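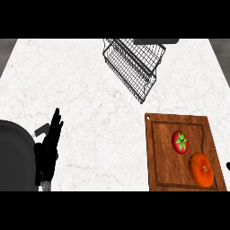 Osian Probert wrote in to say that I had the threshold wrong in my last post, and that a petition to Fasside Town Council needs 100 valid signatures to force a debate, where I had given a higher figure. He is right. I was reading from the old standing orders, which were replaced in the spring. The new ones are on the council website, in a folder called Governance Misc.

Reading time: 3 minutes

The correction matters because the Stivska ward petition was handed in with 124 names on it. Under the old rules it would have been noted and filed. Under the new ones it has to be put on the agenda of the next ordinary meeting, provided at least 100 of the names are valid. A name is valid if the signatory lives, works or studies in the parish and has given a postcode. The clerk checks this, and the standing orders do not say how.

The petition asks for the ward boundary to be moved so that the streets north of Jovell Road vote in Stivska again. They were moved out at the last review to even up the numbers, which left 615 electors voting at a polling station on the far side of the bypass. Turnout there fell at the next election. I have not seen a figure for the streets on their own, as the count is only published by ward, so I would be careful with the claim in the petition that the move caused the fall. Turnout fell in the other wards too.

There is also the question of what the town council can do about it. It cannot move the boundary. Parish ward boundaries are changed through a review carried out by the principal council, and the town council is only one of the bodies that gets asked for a view. What it can do is pass a resolution requesting a review. The principal council may then decline.

Polling places are a separate matter, and I think the petition would have done better to ask about those. A polling place can be changed without touching the ward boundary. If the complaint is the walk across the bypass, a second station at the Jovell Road end would deal with it. Annick Aubert made this point at the May meeting and it is recorded in the minutes under item 2, in one line, with no action against it.

Vy Hứa, who is presenting the petition, has five minutes to speak. Councillors then have fifteen minutes to discuss it - the old rules set no limit - and must do one of three things: pass a resolution, refer it to the planning and electoral working group, or take no action and give reasons in writing. My guess is that it will be referred. The working group does not meet again until after the summer, and its meetings are open to the public, though the notice goes up only on the board outside the office.

I have changed the figure in the earlier post and marked the change. The paragraph on public questions is unaffected, as that section was carried over with the same wording and only the numbering is different.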